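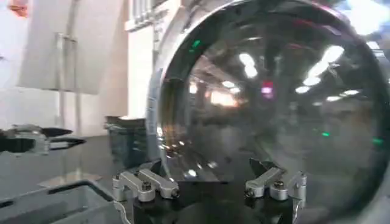
Bellamy Optics – Handling and Metrology Group

Groups > Handling and Metrology > Interviews

Pointed tips, padded tips and a very shiny lens

May 2023 | By the Handling and Metrology Group

Gilberto Chávez has spent most of the autumn comparing two sets of gripper fingertips on the lens station. The work is a two-arm job: the lens stands upright in a pair of clamps on a black mount, and the arms approach its metal rim from either side. The fingertips under comparison are the pointed black ones supplied with the Manon gripper and a wider padded set from Avton.

"The pointed tips win on access," he said. "You have very little room between the clamps and you need to get something thin in there. The padded ones foul on the clamp arms unless you come in from well above, and then you're over the glass."

He logged 906 approaches to the rim, split between the two sets. A logged approach starts at the standoff position and ends when the controller reports contact or gives up. The padded tips accounted for 362 of them. That run was stopped early, when it became clear that the approach path would have to be rewritten before the results meant much.

Asked whether the comparison was a fair one, Chávez said it was fair for this mount only. "On a flat fixture I'd expect the padded set to do better. It has more contact area and it's more forgiving if the wrist is a degree off. I wouldn't carry my figures across to another station."

The wrist camera took up more of his time than the fingertips. At close range the front of the lens behaves like a curved mirror, and the ceiling lights come back as bright, stretched rectangles. The edge detector in the Velterel controller is tuned for matt parts. It will lock onto a reflection as readily as onto the rim.

"The rim is polished as well, so you get a strong highlight on the part you do want," he said. "The trouble is that the highlight moves when the camera moves. The detector sees a good clean arc, follows it, and the arc isn't fixed to anything."

His first change was to exposure. The default setting favours the bench and the wall, and it leaves the glass and the mount dark. Metering on the lower rim gave a usable edge near the clamps, at the cost of losing most of the background. He also capped the approach speed at 70 millimetres per second and dropped it to 49 for the last part of the travel, mainly to reduce blur in the wrist view.

He has tried a polarising filter on one camera. Results were mixed. It cut some of the glare from the glass and did little for the metal, and the loss of light pushed the exposure time up again.

"I'd sooner fix the lighting," he said. "A diffuser over the cell would do more than anything I can do in software. We've got the drawings, we haven't got the slot in the workshop."

The hex-head screws in the clamps have proved useful as reference points. Each clamp has one at its centre, and the detector finds them more consistently than it finds the rim. Chávez now takes the mount position from the screws and works out the rim from the fixture drawing – a workaround, in his words, that assumes the lens is seated properly.

The pointed Manon tips will stay on both arms for now. The padded Avton set goes back on in September with the new approach path, using the same logging format.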